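LELTOW, March — Binari today opened its household demonstration program to outside research groups. The program records people doing ordinary chores at home with hand-held grippers, and the recordings are used to train robot arms to do the same work.

Operators hold one gripper in each hand and carry out a task at normal speed. No robot is needed in the home. The first release covers 11 tasks, including folding cloths, closing containers and setting out dishes. Each task was recorded in at least four homes, and the set holds 600 demonstrations in all.

"We used to teach folding by remote control, with an operator driving the arm from across the room," said Tincuța Sârbu, who leads data work at Binari. "It was slow, and cloth is hard to feel through a joystick. With the grippers in their hands, people fold more or less the way they always do."

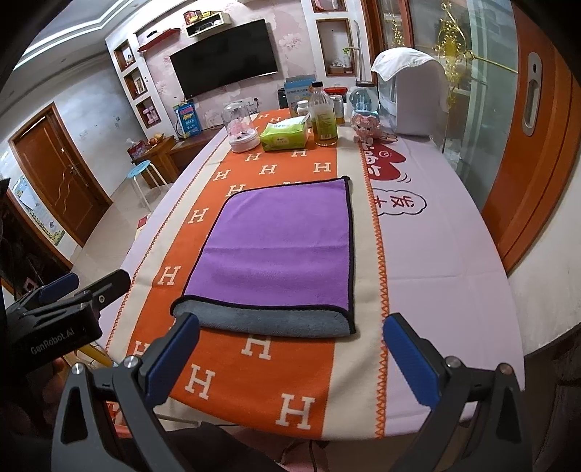 Page last changed: March, 4:30 p.m.

Folding was chosen as the opening task at the request of Verbruggen, which makes linen-handling equipment and is paying for part of the work. A cloth with a contrasting edge is laid flat on a table, and the operator turns one end over and works from there. Patterned table covers are left in place, so that the trained system has to find the cloth against a busy background.

Remote control remains part of the program. Operators at the Noltau site use it to correct a robot arm when a learned fold goes wrong, and those corrections are added to the training set. A correction session lasts up to 30 minutes.

"The hand-held recordings get us most of the motion," said Frans Boersma, site manager at Noltau. "The remote sessions are for the corners that slip and the edges the arm misses."

Research groups can apply through the Binari website. Applicants should state which gripper they use and whether they plan to record new tasks. Kristof Van Damme is handling applications and press requests.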